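Rewrote our bench rules for the arm cell on Monday. Posting the ones that matter, in case they're useful to another small shop. 1/7

Rule 1. Agree on the start state and write it down. Ours is every roll in the tray, nothing on the cloth. If it doesn't match the sheet, the run doesn't count. 2/7

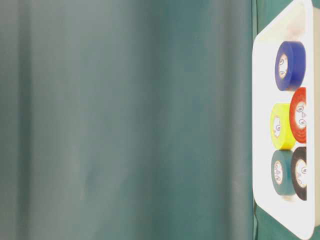
Start state: five rolls, one tray.

Rule 2. Fingertips get checked before each block of 10 runs. Brush the dust off, look at the tape on the fingers, replace it if it's lifting. Log the colour you used. 3/7

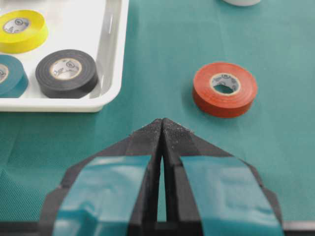 Tumelo Engelbrecht replied: We do ours every 14 and log it on paper. Does a re-tape mean you start the block again?

Yes. New tape, new block. 4/7

Rule 3. Hands stay behind the line while either arm has power. That includes straightening the cloth. 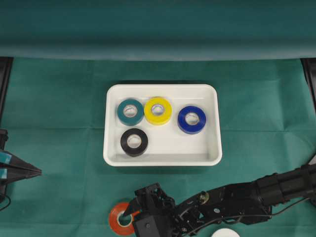 It also includes picking up a dropped roll. Stop, power down, then reach in. We lost the argument for a "quick grab" exception in February and I'm glad we did. 5/7

Rule 4. Record every attempt, including the bad ones. We're at 3239 in the log and the failures are labelled the same way as the rest. 6/7

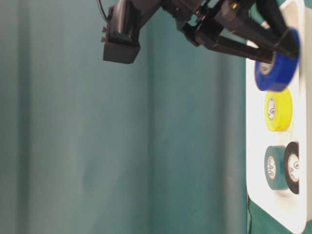
Blue roll in the gripper, side camera.

The full sheet is two pages. Message me if you want a copy. 7/7

Comments

Maj-Britt Nygård: Who signs off the start state, operator or second person?

Tobiloba Obi: Rule 3 should be rule 1.

Contact | © Clestis | Back to top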